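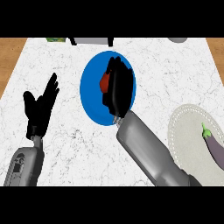 Sim kitchen, right hand down on the blue plate, left hand parked open.

February, notebook, bench 2

Found it! Or found most of it, anyway. The right hand has been crushing things in sim since the Coseo merge and I finally have a run that does it every time from the same seed. Writing this down before I forget the order of things.

Task is the usual plate-to-plate one. Right hand goes down to the blue plate, closes, and should stop closing once the fingertips report contact. What it does is keep pushing. The fingers curl up tight in a bunch, the wrist keeps driving down, and the contact force climbs until the solver gives up and the episode dies. Left hand sits there with its fingers up the whole run, perfectly calm, so the trouble is all on one side. That alone made me happy, as I'd been dreading a problem in the shared controller.

Ran the batch overnight: 2,000 episodes, 1,648 finished clean, the rest tripped the force limit. Every single trip was the right hand, and every one came during the close. Nothing in the reach, nothing in the lift.

Things I tried this morning:
Softer contact on the red object. Same failure, only slower.
Took the eggplant and the lace-rim plate out of the world file. No change, so put them back.
Halved the closing speed. Fewer trips but still there.
Swapped the left hand's config onto the right with the signs flipped. Gone! Ran it 18 times, no trips.

So I diffed the two configs and there it was. The right thumb contact sensor is bound to the old link name. It reads zero forever, the stop condition wants thumb plus one finger, and the hand never thinks it has touched anything. The clean episodes got through on the closing timeout, which I want to check properly, but the logs I opened all say so.

Now the part that matters. Burgi pointed out that the same config gets pushed to the real arm in the Trolton cell. A hand that presses without feeling anything is a lot less fun over there. Kurniawati has locked out the right arm and hung a tag on it until we've checked the binding on the hardware side. Please don't clear the tag, even for a quick homing move.

Still to do:
Loader should refuse to start on an unknown link name. It logs a warning at the moment and carries on — I want a hard stop.
Fikri is writing a tap test, each fingertip in turn, before any grasp is allowed.
Rerun the full batch with the fix and the same seeds.
Ask Farah if the Ratora branch has the old name too. I think it does.

Really pleased with this one. Seed and both configs are in the shared folder under "thumb".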